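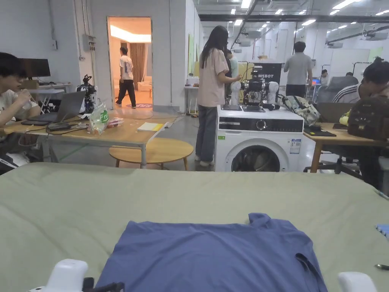 2 min read

About Onen

Onen is a small folding school in Gindico. We teach adults to fold their own clothes, a skill most of them believed they had until they came in and unfolded something in front of other people.

We started with a single evening class on fitted sheets. It went badly. The sheets won, two students left at the break, and the ones who stayed asked if we could please do shirts. So we did shirts, and shirts are still most of what we do. The sheets class came back eventually, under the name Advanced.

The basic course runs for 6 weeks, with no more than 12 people in a group. It covers collared shirts, T-shirts, towels, trousers, and a session on socks that gets more heated than you would expect. You bring your own laundry. We keep spares for people who claim they have nothing clean.

How we teach

Every garment begins flat. Collar at one end, hem at the other, sleeves wherever sleeves feel like going, and then both hands across the front to push the air out. We spend most of the first evening on this. Somebody always asks when the folding begins, and the answer is next week.

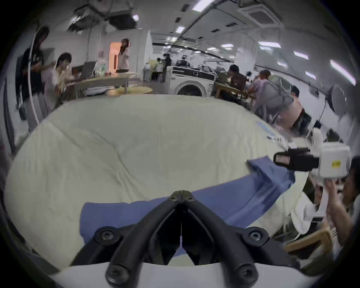

Corners are where people come apart. A first fold is easy enough, and it gives everybody a short burst of confidence that carries them straight into the second one, usually too fast. You end up with a piece like the blue one on our table, squared off nicely at one end and twisted up on itself at the other. We don't fix it for you. You open it up, flatten it, and go again, and by the third try you will have some opinions about cotton that you can share at dinner.

The method we use is called Tutia, which sounds ancient and was made up by us over lunch. It has 2 rules: fold toward the middle, and stop when it looks right. There used to be a third rule, but it was mostly about ironing and made people sad.

Towels get a class to themselves. They forgive nearly everything, so we used to teach them first, and students went home feeling like experts and then met a shirt. Now they come in week four as a kind of holiday. A crumpled one spread over a big cloth-covered table is a fair picture of how week four begins.
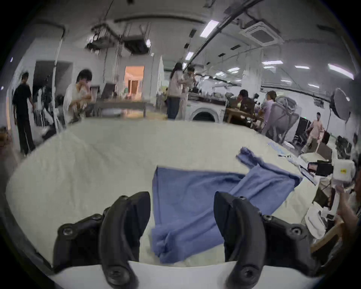 The Hao shelf

Finished work goes on the Hao shelf by the door, where it stays until the end of the course. The record is 352 folded items, set one July by a group that had plainly been saving up. The shelf has since been reinforced.

Joining a class

New courses start every other month, in the evening at 7. Beginners are welcome, and so are people whose partner signed them up without asking. Wear whatever you like. If it's badly creased, we will notice, but we've been trained to wait until you take your coat off. To get on the list, use the contact form and tell us the one thing at home you've given up folding. If it's a fitted sheet, you'll want Advanced.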